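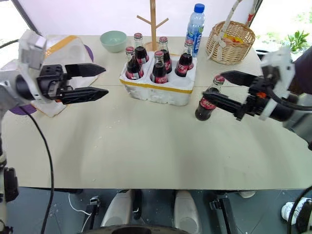 Porque é que o detetor de gás da cave de Hendolcombe chama os bombeiros quando não há fuga nenhuma?

O sensor reage aos vapores do produto usado na lavagem do chão, e a central encaminha a chamada sem esperar pela segunda leitura. É a explicação que temos hoje. Já tivemos outras três, todas dadas com a mesma segurança.

Pedido 2731 - Central Zoka, edifício de serviços de Hendolcombe, Kenport
Estado: em observação
Última alteração: 31 mar 2024

Sintoma
Alarme de gás na zona 4 (cave, junto ao arquivo), sempre de manhã cedo, com evacuação do edifício e saída dos bombeiros. Medições no local sempre a zero. O prédio reabre pouco depois e a central volta a mostrar tudo verde, como se não fosse nada com ela.

Registo

1. Primeira ocorrência, em fevereiro. A Baptista, que faz a manutenção, respondeu por telefone: "pico de humidade". Pedimos o valor da humidade. Não havia valor, o modelo instalado não a mede.

2. Segunda ocorrência. Trocado o sensor da zona 4 por um igual. Encerraram o pedido no mesmo dia. Reabrimos na manhã seguinte, com o edifício outra vez na rua.

3. Terceira hipótese da Baptista: interferência do quadro elétrico. Afastado o cabo do quadro, refeita a ligação à terra. O alarme disparou na mesma. A fatura da deslocação chegou antes do relatório.

4. Exportámos o histórico da central. São 1.822 linhas e a maior parte são autotestes. Filtrando só a zona 4, as subidas começam poucos minutos depois de a equipa de limpeza passar o cartão na porta da cave. O limiar estava em 52. No manual que nos deixaram, a configuração para caves com arquivo pede um atraso de confirmação, e esse campo estava vazio.

5. Ensaio com o edifício fechado e os bombeiros avisados: balde aberto à porta do arquivo, ventilação desligada. A leitura subiu e passou o limiar. Repetido com a ventilação ligada, não passou. Dois ensaios são poucos, e dissemos isso à Baptista quando quiseram escrever "causa confirmada".

6. Alterações feitas: confirmação por segunda leitura ativada, ventilação da cave ligada antes da limpeza, produto mudado. Fizemos tudo na mesma semana, por insistência da administração, e assim ficamos sem saber qual das três resolve. O limiar não foi mexido. Propuseram subi-lo e recusámos - um detetor surdo também não dá falsos alarmes.

Pendente
- Relatório escrito da Baptista, pedido duas vezes.
- Versão do programa da central. No ecrã aparece uma, na etiqueta da porta outra.
- Quem paga as saídas em falso.

Comentários (3)

leitor_da_cave: Trabalho no segundo piso. À terceira evacuação já havia gente a acabar o café antes de descer. Isso preocupa-me mais do que o balde.

anónimo: Temos uma Zoka igual no armazém e nunca disparou. Também nunca a testaram, agora que penso nisso.

kp_sul: E o sensor que tiraram, alguém o guardou?

Relacionados
Pedido 2698 - Sirene exterior de Kenport toca fora de horas
Pedido 2704 - Porta corta-fogo não destranca
Pedido 2719 - Linha para os bombeiros com eco

Contactos | © Serviços Técnicos de Kenport | Voltar ao topo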